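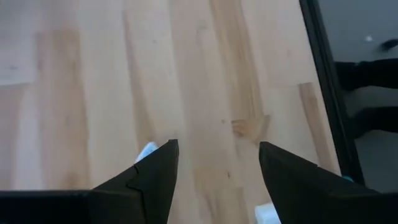 ## Farah Ong is coming to Dungate in July!

Well, team, I have been sitting on this one for weeks and I'm so happy I can finally share it. Farah Ong, who built her Triltora business from her kitchen in Skornar and now mentors distributors in three time zones, will be spending a whole evening with us on 2022-07-26 at the Pattinasarany Rooms in Dungate.

If you heard Farah on our spring call, you already know how generous she is with her time (we ran over by 30 minutes and she was still answering questions when I had to go and feed the dog). This time she'll talk about those first 14 customers, how she found them, how she kept them, and what she says when a friend tells her "maybe next month." Bring a notebook, and bring your real questions too, even the ones you think are silly!

Aiman Ismail and Wahyudi Ngau will open the evening with a short session on follow-up calls. Both of them reached their new rank this season, so please give them a big hug or a handshake when you see them.

Doors open at 6:30 and we start at 7. Guests are very welcome and come in free. Team members pay $3 at the door, which goes toward the tea and cake. If you need a ride from the Skornar side, Ottar Lindholm has space in his van, but let him know by the weekend before.

Seats go to whoever replies first, so drop me a line soon.

Hugs to all,
Rizal Hutapea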